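From: Kathleen Cullinane
To: Metance teleoperation working list
Date: 11 September 2024
Subject: Re: Wrist view and operator practice in the simulated table-clearing tasks

Dear colleagues,

Thank you to Oğuzhan Bozkurt for his message, which raises several points that the working list ought to settle before the next round of recording begins. I reply to them in the order in which he put them. The relevant parts are quoted.

> We have now reviewed the demonstrations recorded by remote control
> in the simulated kitchen set. The set holds 2449 demonstrations,
> all performed by operators at the Hestalar site using the hand
> controller. In my view the operators are relying too heavily on the
> wide view and hardly at all on the wrist view, and the approach to
> the object suffers as a result.

The review is welcome and I have no quarrel with its main finding. The written guidance issued to operators says that both views should be open at all times, but it does not say when each should be used. Cuiping Shen has drafted a new paragraph, under which the operator is to use the wide view until the gripper is over the table and the wrist view from that point until the fingers have closed. The draft will be sent to this list for comment.

> A number of operators also pause for several seconds before closing
> the fingers. Should these pauses be cut from the recordings before
> training, or should the demonstrations be rejected?

Neither course is recommended at present. Where an operator pauses in order to look, the pause is part of how the task was done, and removing it would leave a jump in the recorded commands. The practice at Cultier has been to keep the full recording and to mark the start and end of each pause in the notes file. We propose to follow the same practice here. Pauses caused by a fault in the connection are a separate matter, and those demonstrations should be withdrawn and repeated.

> Lastly, could we have a clear ruling on crowded items? The guidance
> speaks of "the object" as though it always stood alone.

This is a fair criticism. The guidance was written for the first version of the task, in which a single object was placed on the table. The present version brings food items and cutlery together, and an operator may find one in front of another when seen from the wrist.

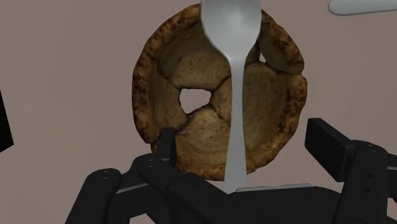

In such cases the operator should first name the target aloud, so that it is captured in the spoken notes, and should then bring the gripper in from the side that leaves the target least covered. If no such side can be found, the nearer item may be moved first, provided that the task sheet allows it. The operator should not push through one item to reach another, even where the simulator would permit it. A learned policy will copy the habit, and the arms at Ye on which it is later to be tried will be far less forgiving.

Aiguo Su has asked that the order of removal be left to the operator. I agree, subject to the order being written down. Cuiping Gu, who maintains the task sheets, has confirmed that a field can be added for this purpose without any change to the file format.

Two further matters of procedure should be noted.

The controller must be brought back to its rest position between demonstrations. In 23 recordings the arm begins with a sudden movement, which suggests that the operator had already moved the controller when recording started. These have been set aside and should not be used until they have been looked at again.

New operators will complete four practice runs before their work is accepted into the set. The practice runs are to be stored in their own folder – please do not delete them, as they are useful in judging how much instruction an operator needs.

Members who wish to object to any of the above, or to propose other wording for the paragraph on views, are asked to reply to the full list and to keep the present subject line. Comments sent to me privately will be acknowledged but cannot be entered in the record. The revised guidance will take effect once it has been placed in the shared directory, and the earlier version will be kept there for reference until December.

Yours sincerely,

Kathleen Cullinane
For the Metance teleoperation working list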